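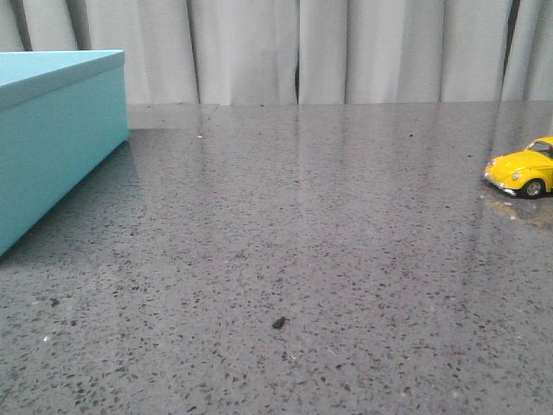 When Zoriana Panasiuk talks about cabbage rolls she starts with the cabbage, and she can stay on the cabbage for quite a while. She has been making holubtsi in Detley since she was 15, first beside her grandmother and later for a church supper that grew and grew, and these days for the Saturday-style lunches she puts on at Kundeck Hall all through the winter.

"People worry about the filling," she told me over a very full plate and my second cup of tea. "The filling is easy. You want a flat, loose head that feels a bit light for its size, and you want to freeze it. My grandmother boiled hers and burned her fingers every single time, poor woman, and I did the same for years."

So into the freezer it goes, whole, for two nights, and then it thaws in the sink until the leaves come away soft as a dishcloth. She shaves down the thick rib with a paring knife and keeps the torn leaves for lining the pot - there are always torn leaves, she says, so you may as well be glad of them.
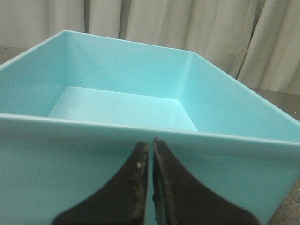

The rice is cooked only halfway, and it gets mixed with fried onion, ground pork, a good handful of dill and more pepper than I would have dared. I asked about the sauce, and that took us through most of the afternoon. Her mother's side, out by Promidden, used tomato juice and nothing else. Her father's side wanted sour cream stirred in at the end, and there were some very quiet family dinners over it.

"I make it with tomato and a spoon of honey," Zoriana said, "and I put the sour cream on the table in a bowl. Then everybody can sort themselves out!"

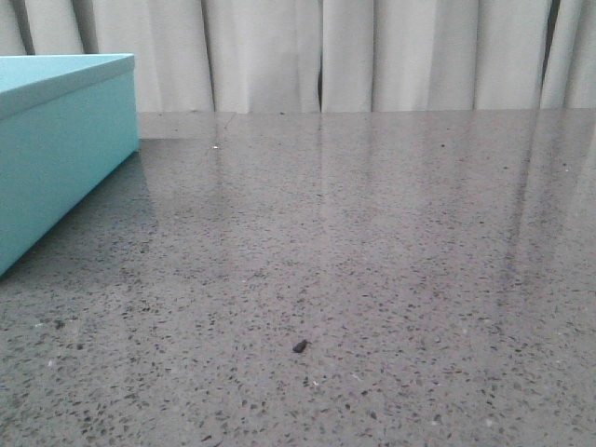
Hnat Dovhaniuk would leave the honey out. He had joined us by then with a plate of his own, and his view is that a proper sauce gets its sweetness from onions cooked low and slow for 39 minutes, a number he would not be moved from. "She knows what I think," he said, helping himself to another. "I still eat nine of them."

The two of them do agree on the pot. It should be heavy, the rolls should be packed snug with the seam side down, and the oven should be low enough that you forget about supper altogether. Zoriana gives hers nearly 14 hours' rest in the fridge afterward and warms them through the next day, when the flavour has settled.

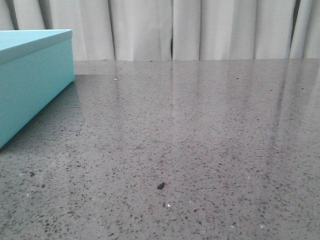 A turquoise box on the grey speckled countertop.

I asked what she would tell someone making holubtsi for the first time, and she thought about it while she wrapped up a parcel for me to take home. "Make a small pot," she said. "And roll them with a friend, if you have one who will come."

The lunches carry on until May, and she is hoping to try a buckwheat and mushroom filling before then, if Hnat ever brings her the mushrooms he promised.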